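Stop choosing grippers off the spec sheet

We spent most of August comparing two sets of gripper fingers on the same pair of arms, and I came away thinking the way most labs choose grippers is backwards. They start with grip force and stroke, because those are the numbers a supplier prints. Then they buy, bolt on and find out what the thing is like with a shirt.

The two candidates were the Stulico fingers, which are boxy and stiff, and the Gosling set, which has a softer pad and costs $825 a pair. On paper the Gosling should have won easily. Rhona MacRitchie ran the trials and I did the scoring, 88 folds per set, the same garments in the same order.

The Gosling pads were better at picking a single layer off a pile. They were worse at nearly everything after that. Folding is mostly holding one part of a garment still while the other arm moves a different part, and a soft pad lets the cloth creep. We logged 19 folds where the anchored side had shifted enough to spoil the crease. With the Stulico fingers it was six.

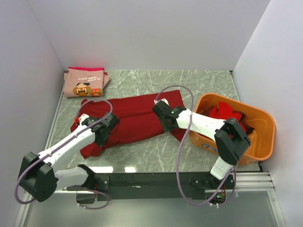
Left gripper pressing on the red garment, right gripper holding the other end. Basket of red clothing at right.

None of that is on a data sheet, and I don't blame the suppliers. There's no agreed test for how well a gripper pins a wrinkled shirt to a hard table. Hamish Guthrie has argued that we should write one, and I agree with him, though I'd keep it small: a few ordinary garments, one surface, and a published list of what counts as a failed fold.

The other thing I'd change is how we treat cables. Every comparison I've read leaves them out. On our arms they loop high over the grippers, and how much slack you leave changes which wrist angles you're willing to use. If two labs route them differently, they aren't testing the same gripper - they're testing the gripper plus somebody's afternoon with cable ties.

Rhona still prefers the Gosling for sorting, and she may be right. For folding, we're keeping the stiff fingers on both arms and spending the difference on a second table.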